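About > Who We Are > The Workshop

About the Melthorpe Shared Workshop

The Melthorpe Shared Workshop is a member-run facility for residents who wish to design, build and program small machines. It was founded by Sena Wumbei and Abena Dankwa, and it occupies 1412 square feet on Asell Street. The robotics bench is open to all members who have completed the safety course. Work at the bench centers on handling everyday items such as bottles, cans and paper cups.
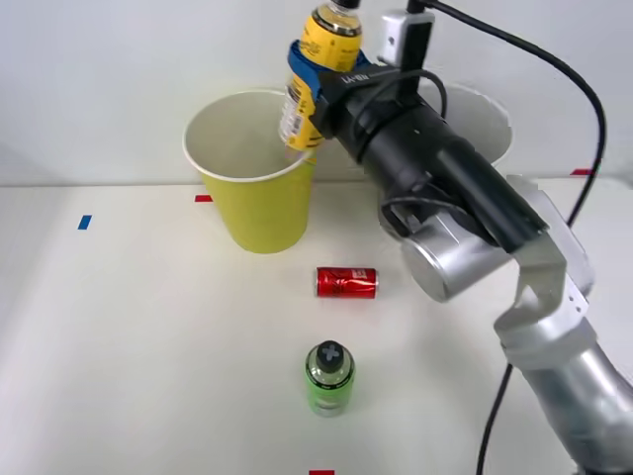
Our Current Build

The Flotitz project is a sorting arm developed entirely by members. Tape markers on the white tabletop give members fixed points of reference when they set out a task. New members begin with upright bottles and proceed to cans lying on their sides.

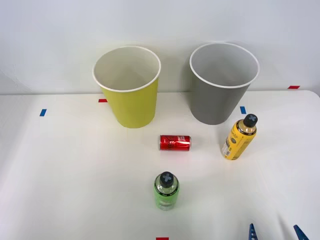
Members keep a written log of each trial, and the log now holds 3426 entries. It is available to any member on request. Gripper fingers are a regular subject of study, and the blue pair with the ladder-like pattern of hollow cells is documented in the same log.

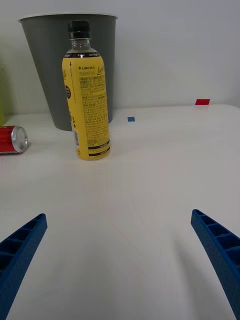
Instruction is offered at 2 levels, and each course lasts 3 weeks. Applications for the next session open in February and should be addressed to Ms. Dankwa.

Shares: 12 | Comments: 3

rkelso
Is the safety course required if I took one at another shop?

Melthorpe Workshop
Yes, it is required for all new members.

Jo T.
Took level one last year and learned a lot. Would like evening hours!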